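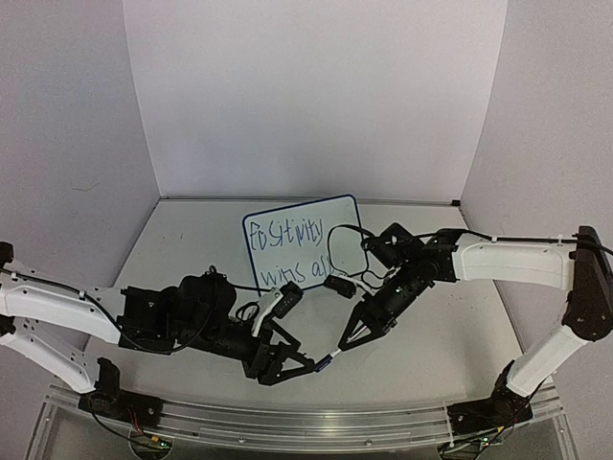 Verilard, Friday, November 13, 2020

A lap whiteboard is a small dry-erase board used flat on a table or held on the knees. The writing surface is white and often has a colored border, in many cases dark blue, with rounded corners. Short phrases such as "Positivity wins all" fit on two lines in marker. Ink is removed with a dry cloth or felt pad. Marks left for days may need a damp cloth. Boards sold by Boden are rated for 2,000 erasures. Markers are stored flat with the cap closed.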